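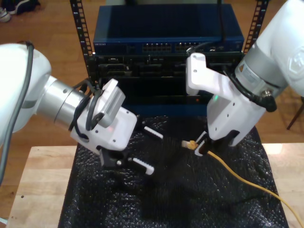

# 网线与机柜:常见问题

这一页由 Recep Kaplan 整理,给在 Platside 楼里使用网络柜的各位同事。中文不是我的母语,我写的时候查了词典,也请两位同事读过。如果某一句话读起来奇怪,请写信告诉我,我会改。问题的顺序是按照大家来问的次数排的,所以难的和容易的混在一起。

## 我的座位没有网络,我可以自己去机柜插线吗?

可以,但是请先看墙上的插座号码。插座号码印在面板的右上角,例如 3000 或者比它大的号码。配线架上有同样的号码。把一根跳线的一头插在配线架的这个号码上,另一头插在交换机的空端口上,就可以了。

插好以后请在 Trivent 里写一条记录:插座号码、端口号码、您的名字。不需要写很长。没有记录的线,我在每个月底检查的时候会拔掉。去年有人因此很生气,我理解,但是规则在这里已经写了很久。

## 黄色的线是做什么用的?

在我们这里,黄色的线是普通的跳线,用来连接办公座位和交换机。颜色只是我们自己的约定,不是标准。别的公司可能用黄色表示别的东西,所以如果您从 Vedent 的办公室借线,请不要按照颜色来猜。

其他颜色的约定是这样的:

- 灰色:打印机和会议室的屏幕
- 红色:门禁,请不要碰
- 蓝色:两个机柜之间的连接

如果黄色的线用完了,您可以临时用灰色的,并且在 Trivent 里写明。

## 怎样插才是对的?

插头有一面有一个小的塑料卡舌。先看端口里面的缺口在哪一边,上排和下排有时候方向是相反的。拿住插头的本体,对准端口,直着推进去,直到听见很轻的"咔"一声。

听见以后,再往外轻轻拉一下。如果线不动,就是插好了。如果线出来了,就是没有插到底,或者卡舌已经断了。卡舌断了的线请放进柜子下面的回收盒,不要再放回抽屉。我知道它还能通信号,但是某一天有人从旁边走过去,碰到它,它就会松。

请不要捏着线来推。线在插头后面那一段最容易受伤,您从外面看不出来。

## 端口很密,我的手指进不去,怎么办?

这个问题几乎每个新同事都问。有几个办法。

先看一看能不能用边上的端口。每一组端口最边上的位置比较好插。如果必须用中间的,请把旁边的线用手背轻轻推开,用拇指和食指从两侧夹住插头,不要从上面和下面夹,因为卡舌在那里。

拔线的时候比较麻烦:您需要按住卡舌,同时向外拉。带护套的插头,卡舌被护套盖住,要按在护套上面凸起来的地方。有的护套很硬,尤其是冬天。Uysal 送来的上一批线就有这个问题,我已经和他们说过了,下一批会换成软的。

不要用螺丝刀去撬。也不要用钥匙。

## 毛刷条是做什么的?线要从毛刷中间穿过去吗?

毛刷条挡灰尘,也让线穿过去的地方看起来整齐一点。是的,线可以从毛刷中间穿过。穿的时候请让插头先过去,慢一点,不要让刷毛夹在插头和端口中间。我有一次找了一个下午的故障,最后是一根刷毛在端口里面。 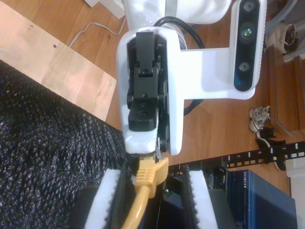

插头经过毛刷以后,请用眼睛看一下金属触点的那一边。如果上面有灰或者毛,用干的布擦,不要用嘴吹,嘴吹的时候会有水汽。擦不干净的,换一根线更快。

## 我应该拿多长的线?

从配线架到同一个机柜里的交换机,2 米已经太长了。请拿短的。抽屉里的线按照长度分开放,最左边的是最短的。

如果线太长,请不要把它卷成很小的圈,然后用扎带拉紧。线圈应该比您的手掌大。用魔术贴,魔术贴在抽屉的前面。塑料扎带我不放在那里,是故意的,因为剪扎带的时候有人剪断过网线。

从墙上插座到桌子的线,您可以用长一点的,但是请沿着墙走,不要从椅子的轮子下面经过。

## 需要在地上或者桌上准备线的时候,有什么要注意的?

我喜欢在桌上先铺一块垫子,黑色的最好,浅色的小零件掉在上面容易看见。铺好以后把线一根一根放开,理直,再贴标签。这样做比站在机柜前面贴标签舒服很多。

如果您在地板上工作,请注意不要让别人踩到线。用完的板子、空盒子和小设备请拿走,不要留在机柜旁边。走道属于大家,消防检查的人也会看。

## 标签怎么写?

每一根线的两头都要有标签,两头写一样的内容。先写插座号码,再写端口号码,中间用一条短横线。请用打印的标签,手写的过几个月会模糊。

标签贴在离插头一根手指长的地方。贴得太近,会挡住卡舌;贴得太远,在密的地方找不到它。

标签机在前台。标签带用完了请告诉前台,不要把空的机器还回去。

## 交换机上的灯不亮,是不是坏了?

大多数时候不是坏了。请按照这个顺序检查:

1. 电脑那一头的线有没有插好。
2. 交换机这一头的线有没有插好。
3. 换一根线试一试。
4. 换一个端口试一试,然后把线放回原来的端口。

第四步的后面半句很重要。很多人换了端口以后就不换回来,记录就不对了。

如果四步都做了,灯还是不亮,请在 Trivent 里写一条,标题写插座号码。请不要关交换机的电源再打开。这样做会让整层楼断开几分钟,别的同事可能正在开会。

灯闪是正常的,表示有数据经过。灯的颜色不同,常常表示速度不同,每一种型号不一样,请看设备自己的说明书。

## 机柜的立柱上有很多方孔,螺丝为什么拧不进去?

方孔本身没有螺纹,需要先装上卡式螺母。卡式螺母从立柱的里面装,两个小耳朵卡住孔的边。装的时候手指会痛,可以用专门的小钩子,在工具箱的上层。

数孔的时候请小心。每一个单位高度是三个孔,孔和孔之间的距离不完全一样。左边和右边如果差一个孔,设备放上去就是斜的。我自己也犯过这个错误,后来我先用铅笔在两边各画一条小线。

安装或者移动设备请不要一个人做。请先和我约时间,早上 8 点以前或者下午 6 点以后都可以。

## 我可以把自己的小交换机接到网络上吗?

请不要。如果您的座位需要更多的接口,请写给我,我一般可以多开一个插座。自己接的小交换机,有时候会有人把一根线的两头都插在它上面,结果是整层楼变得很慢,而且很难找到原因。

Vedent 的同事因为做测试,有一个例外,他们的设备在单独的网络里面。这个例外不包括其他公司。

## 我可以自己做网线吗?

可以做,但是自己做的线请只用在您的桌子上,不要接到机柜里。里面有 4 对线,顺序要对,每一对的扭绞要尽量保留到插头的跟前。做完以后用测线仪测一下,测线仪可以从我这里借。

我们每次从 Uysal 订 200 根成品跳线,所以一般没有必要自己做。如果您想学,我很愿意教,请自己带线。

## 旧的线怎么处理?

还好的线:擦干净,松松地卷起来,放回抽屉里对应长度的格子。旧标签请撕掉。如果撕掉以后有胶,用一点酒精擦。

不好的线:剪掉一头的插头,放进回收盒。剪插头是为了让别人不会再拿去用。

不确定的线:放在机柜最下面的盘子里,我有时间的时候会测。

## 我拔错了线,怎么办?

请马上插回原来的位置,然后打电话给我,不要等。我不会生气。如果您不记得原来的位置,请看线上的标签,端口号码在短横线的后面。如果没有标签,请不要试别的端口,等我来。

在拔线以前用手机拍一张机柜的照片,也是一个好习惯。照片要能看清楚端口的号码。

## 这一页没有写到我的问题

请在 Trivent 里选择"机柜"这一类,写下您的问题。Wi-Fi 和电话的问题有另外的页面,不在这里回答。一月份我会更新端口表,到那个时候上面有几个号码可能会变。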